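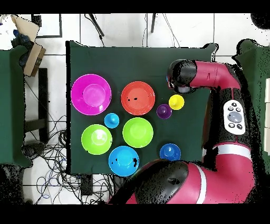
Surely it would be simpler to give every item its own fixed slot, one visitor suggested at the Stodura open day. Simpler for the arm, yes, but then somebody has to fill the slots.

Notes from the visit, part 2

Task: table clearing, plates, bowls and small cups on green cloth.
Arm: red and black, gripper working from above.
Layout: items spread out – the two cups at the right, purple and yellow, are the close pair to look at.

Stodura gave 39 as the number of layouts in the March set, with 200 runs planned for each.

Before the seminar, sketch a picking order for this table and mark where the gripper has least room.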